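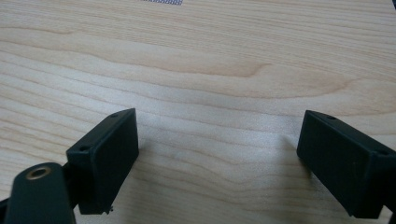 Best everyday care for a light wood tabletop?
Posted by Lâm Khương

We just got our first real wood table and I'm in love with it! Pale blond, very smooth, with wavy grain running the whole length. The seller thought maple but wasn't sure. It came with no paperwork, so I have no idea what finish is on it. We eat there every night and I have two kids who paint. What do you wipe yours down with, and do I need to oil it?

Neville Pearce
Lucky you, pale wood is a joy to live with! Damp cloth, one drop of dish soap, then dry it right away, going with the grain. I've done ours that way for 9 years and it still looks great. Before you oil anything, put a drop of water on the underside. If it beads up, there's a sealed finish and oil will just sit there and get sticky. If it soaks in, the wood is bare or only oiled, and a thin coat of a clear oil will do it good – try a hidden spot first, as some oils turn light wood yellow.

Thongchai Phetsri
coasters!! and felt under anything heavy

Keith Dunmore
Agree with Neville on the water test. For the paint, get a wipeable cloth and take it off when they're done. Damp stuff trapped under vinyl overnight left a cloudy patch on mine.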